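Retail Product Training, Unit 4: Coils, Wattage and Liquid
Handout, revised 2019-03-05
Instructor: Vasco Rebelo

Read this before the practice session. Bring the unit 3 sheet on battery safety, as we will use the Ohm's law table on the back.

1. What the coil does
A coil is a length of resistance wire with cotton through or around it. Current heats the wire and the wire heats the liquid in the cotton. Resistance is given in ohms. At the same voltage, a lower resistance draws more current and makes more heat. Most coil heads have a wattage range printed on the side. Start a customer at the low end and go up in small steps.

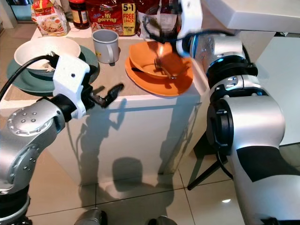
Wafula Nyanda asked whether a customer can go straight to the middle of the range if the coil has been primed properly. You can, but a low start shows up a badly soaked coil before the cotton burns.

2. Priming
Put a few drops of liquid on the exposed cotton, fit the head, fill the tank and let it stand. Thick liquids need longer. A burnt taste on the first puff usually means dry cotton, and a burnt coil has to be replaced. It can't be cleaned. 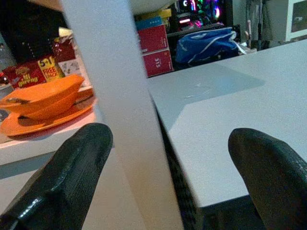
One student wrote on last term's sheet that the Dastby tank floods when it is primed this way. Use fewer drops with that tank and close the airflow while filling.

3. Temperature control
This mode works only with wire whose resistance changes clearly as it warms, such as nickel, titanium or stainless steel. Kanthal must be run in wattage mode. Lock the resistance with the coil at room temperature. If it is locked warm, the reading will be wrong and so will the cutoff.

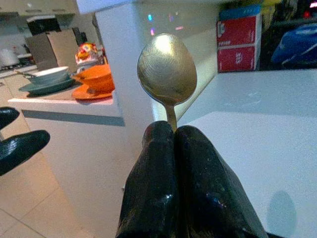

Nyanda again: the Gendotus board asks "new coil?" every time the tank is taken off, so which answer is right? Answer no if the same coil goes back on. Answer yes only for a different coil that has cooled down.

4. Battery capacity
Capacity is given in mAh. A 3,000 mAh cell holds three times the charge of a 1,000 mAh cell, but capacity says nothing about how much current it can safely deliver. Check the continuous discharge rating separately.
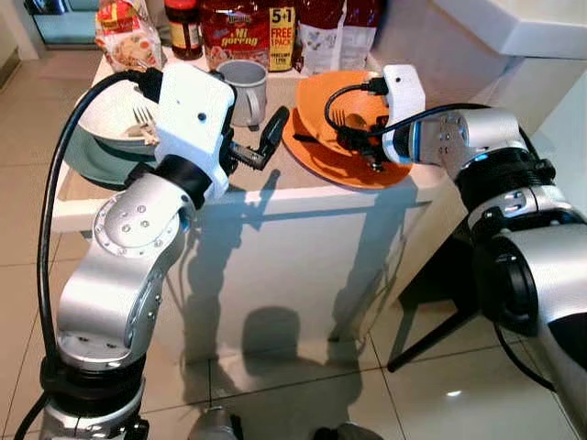 5. For next time
Work out the current for a 0.5 ohm coil at 4 volts, and the power in watts. Read page 106 of the course binder, on the Donati and Parex chargers.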